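Flollby to sell tabletops on their own from August

2025-03-30

Good news if, like me, you've got a perfectly decent set of table legs and a top that's been through three house moves and a fondue accident. Flollby is going to start selling its tabletops separately, without making you buy the whole table!

The plan is for tops to go on sale in August, starting at the Preneck shop and then online a bit later (no date for that yet, I did ask). There'll be two sizes to begin with, both the same as the ones on the current dining tables, so if you already own a Flollby frame it should bolt straight on. I gather people have been writing in for ages wanting just this, and I'm fairly sure a couple of those emails were mine.

Prices haven't been announced, but the shop told me to expect a top to cost up to 30 per cent less than the full table. I'd hoped for a bit more off than that, to be fair – legs can't be the expensive part, can they? Still, it beats putting a whole table out for the council to collect. 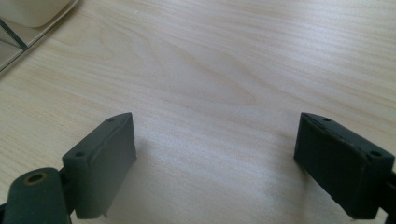

Pale wood with a curving grain on a light-coloured tabletop.

The other bit I was pleased about is the finish. You'll be able to pick oiled or lacquered, and the oiled ones can be sanded back at home if somebody (naming no names, he's seven) goes at it with a biro. Lacquered is less bother day to day, but you're stuck with the scratches unless you fancy stripping the lot.

Delivery is being handled by Rezende, the same lot who bring the sofas, and they'll carry it up to the room you want it in. Taking the old top away costs extra. If you live near Preneck you can collect it yourself, but do measure your car first, I've made that mistake with a bookcase and had to drive home with the boot tied down.

Orders open in the shop first, and there's a sign-up sheet by the till now.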